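Grodetix Shares the Full Setup and Care Routine for Its Mosia Drinks Cell at Gronow Coffee

2025-06-05
By Milagros Huanca, Grodetix
4 min read

TROSTSIDE – Grodetix is very pleased to announce that the setup and care routine for the Mosia drinks cell is now available, free of charge, to every shop that runs one (and to any shop that is thinking about it and would like to know what the mornings look like). The routine was written over several months at the Gronow coffee counter in Trostside, with a great deal of patience from the people who work there, and we would like to thank them first.

Mosia is a small two-arm cell that takes a cup, sets it under the machine, and fits the lid before the drink is handed over. The arms themselves ask for fairly little. What they do care about, a good deal more than we expected when we shipped the first unit, is the state of the cups and lids they are given to pick from. Of the 942 stops we logged at Gronow during the trial, 155 were traced to a lid that was tilted, stuck to its neighbor, or sitting a little too high in its slot. So that is where the new routine begins, and where it spends most of its pages!

Before the cell is switched on, whoever is opening the shop goes through the lids by hand. Black ones and white ones are kept apart. Each lid that looks bent is laid flat on the counter and pressed gently at the rim with both hands, and if it springs back crooked it goes in the bin.
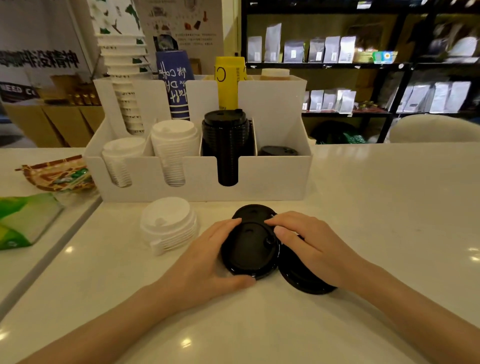 Lids like to cling together in pairs, particularly when they have come straight out of a tight sleeve, and a pair picked up as one will stop the cell every time. Gladys Bermúdez, who opens at Gronow most mornings, taught our engineers to fan the stack at the edge with a thumb before setting it down, and her method has gone into the routine word for word.

"I did it that way for years before any robot came along," said Bermúdez. "You hear a little click when two of them let go. I told the engineers to listen for the click, and they wrote it down, so I suppose it's official now."

Next comes the organizer. Cups go in the back and lids in the front, with one kind to a slot, and every stack is pushed down until it meets the bottom of its compartment. The organizer must be back against its stops on the counter before filling starts, as the arms find each slot by its distance from those stops. If it has been moved for cleaning (please do move it for cleaning), the position check in chapter two should be run again. It takes a few minutes and can be done while the first pot is brewing.

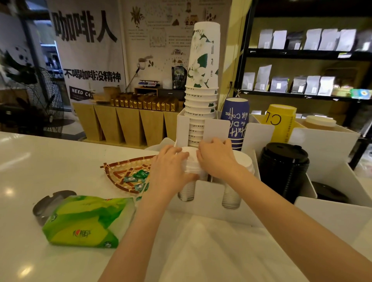
White lids being pressed down into the cup organizer on the counter at Gronow.

The rest of the routine covers the arms. The grip pads are wiped each evening with a cloth and plain warm water, and never with the spray used on the counter, which leaves them slippery. They are changed after 2,000 lids, or sooner if the edges have started to shine. Both pads on a hand are changed together, and the grip test is run three times with an empty cup before the cell goes back to work. The wrist joints are checked once a month for play, and there is a page of drawings to help with that, drawn very nicely by Arnulfo Tello of our service team.

Tello also wrote the section on stops, which many owners have been asking for. It sets out what to do when an arm halts with a lid in its hand: press hold, take the lid away, look at the stack it came from, straighten it, and only then press resume. "People go to the arm first, and I understand that, it's the part that stopped," said Tello. "Nine times I've driven out to a shop and fixed the stack."

A full opening, including cups, lids, organizer and position check, takes around 40 minutes for someone new to it. Nelly Marulanda, who manages the Gronow counter, reports that her team is a good bit quicker by now, and that she has taped the one-page version inside the cupboard door next to the milk order.

"We were asked what annoyed us, and then the annoying things were changed," said Marulanda. "The slot labels used to be tiny. They're readable now, even at opening time."

Owners of a Mosia cell will receive the printed routine with their next box of grip pads. A second edition, with a chapter on cold cups and their lids, is planned for July, and Grodetix would be delighted to hear from any shop that has found a better way of doing something.

Anselmo Espinoza of the Grodetix service desk is collecting suggestions for that edition and is also the contact for press questions, demonstration visits and replacement pads.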